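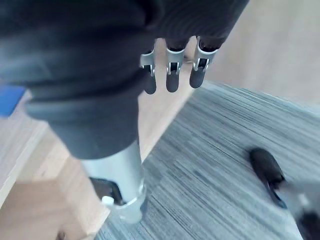 Plotley: what I made and what I'd change

For my term project I designed a two-player board game called Plotley. You're both farmers splitting up one valley, and each turn you lay a field tile and then decide whether to fence it or leave it open. Fenced fields score now, open ones can grow but can also be stolen. That's pretty much the whole game! The rulebook fits on 2 pages, and I'm weirdly proud of that.

Where it came from

I grew up playing Alemneh with my cousins, and what I always loved was how mean it gets in the last few turns. What I didn't love was the setup (so many little bags). So my starting goal was to keep the meanness and lose the bags. I also borrowed an idea from Pomudholm, where the tile you pass on goes straight to your opponent. In my first version you could just toss a bad tile, and everybody did, all the time, and the middle of the game was mush.

Testing the scores

My advisor wanted numbers, so I wrote a little script that plays Plotley against itself using very simple strategies. I ran 1,294 games. In 1,234 of them the script reached a normal ending, and the rest got stuck in a loop where both sides kept opening and closing the same fence. I had never seen a human do that, but I fixed it anyway – you now can't touch a fence that was moved on the previous turn.

The other thing the script showed me was that the first player had too easy a time. I tried giving the second player an extra tile (too strong), then a free fence (boring), and ended up letting them pick where the river starts. I like this one a lot because it feels like a real choice and not like a coupon. 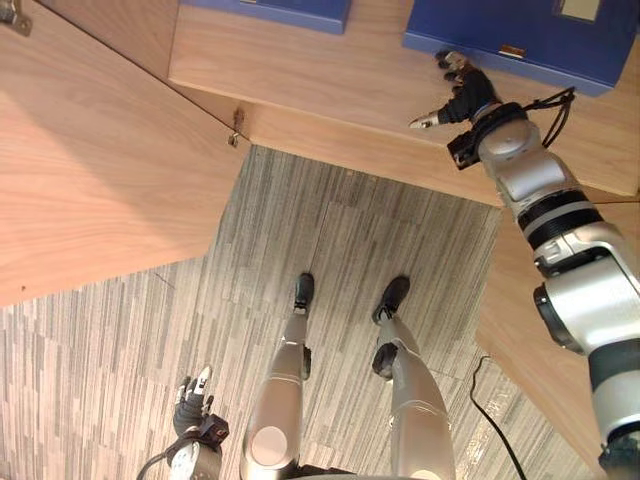

Playing with real people

I got classmates to play it during lunch, and a typical game took 40 minutes. I'd been hoping for less. Most of the extra time was people staring at the river, trying to work out if a field across the water still counts as next to yours. It does, and I had said so in the rules, but in a sentence near the end that hardly anyone reached. It's now the second line of the scoring section, with a drawing.

The fence pieces were the other complaint. They roll. I cut them from dowels and never thought about sleeves.

What's next

I'd like to send Plotley to Flellus, who put out small two-player games, but the end scoring needs another pass first. Right now a huge open field in the last turn beats almost anything, and while that's fun once, the losing player tends to go quiet. I'm trying a cap on field size – my notes for that version are in the appendix, along with the full tile list and the script.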